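5.2 The failure we did not log

The most instructive fault in the deployment produced no error code. Over the collection period the Flutano controller recorded 2132 grasp attempts and raised its usual assortment of complaints: joint limits, dropped packets, and one stern warning about a calibration file that was sitting exactly where it should have been. All of these were handled as described in Section 4. The fault that cost us the most data passed through the same logging system without leaving so much as a timestamp.

It was found on a Tuesday, by ear. Rutherford was at the next desk, writing up an unrelated result, and noticed that the gripper closed with two clicks instead of one. She mentioned this to Catterall, who said it had always done that. The recordings from the first week show that it had not.

The cause was mundane. One of the screws holding the finger linkage had backed out far enough to let the finger rotate slightly under load. The controller estimates finger position from the motor encoder, upstream of the linkage, so every quantity it reported remained correct as a statement about the motor. The finger was meanwhile free to hold its own views. When the jaw closed on a rigid object, the encoder reached its target, the current rose past the contact threshold, and the attempt was marked as a success. Whether the object then left the floor was a question the success flag had never been asked.

We had written that flag ourselves, in April, and had been rather pleased with it. 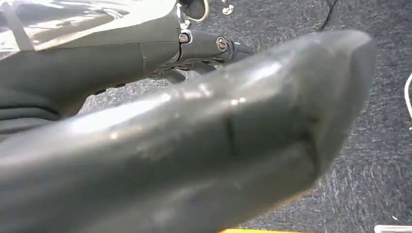 Poduval reviewed the wrist-camera recordings by hand to establish when the slip began. This was slower than we had hoped. The finger occupies so much of the wrist view that a small rotation at its base is hard to separate from ordinary closing motion, and glare along the upper surface defeated the edge tracker we first tried to use. The tracker locked onto the highlight, which moves when the arm moves, and reported with high confidence that the finger was bending like a noodle. We abandoned it and compared fingertip position at a fixed arm pose instead.

By this measure the first 700 attempts are sound. The following 300 are ambiguous: the offset is present in some and absent in others, which is consistent with a screw that had loosened but was still being pushed back into place by friction. From attempt 1000 onward we treat the success labels as unreliable and exclude them from every result in Section 6. Readers of our earlier workshop abstract will notice that the reported success rate has gone down. It was a very good success rate, and we were sorry to see it go.

The safety implications deserve more space than the embarrassment. The force limit on the gripper is also computed from motor current, and a finger that yields at the linkage absorbs part of the motion before any current appears. In bench tests with the screw deliberately loosened, the jaw traveled farther than commanded before the limit tripped. No one was hurt, chiefly because our protocol already kept hands out of the workspace while the motors were enabled. The protocol had been adopted at Mosquera's insistence and over mild grumbling from the rest of us, who have since stopped grumbling.

Three changes were made. The linkage screws are now fitted with thread-locking compound and marked with a paint line across head and bracket, so that rotation can be seen without tools. The Admasu logging script runs a closing test against a fixed gauge block before each session and refuses to start if the fingertip misses its reference position. Finally, a grasp counts as successful only if the object is still held at the end of the lift, as judged by a person looking at the recording. Ghiță, who did most of the looking, has asked us to note that this does not scale.

We also considered a second encoder at the finger joint. Gomeck offers one as an option, and we had declined it to save money. The relabeling took longer than the part would have taken to arrive.

Figure 7. Gripper finger and part of the linkage hardware, seen from the wrist camera.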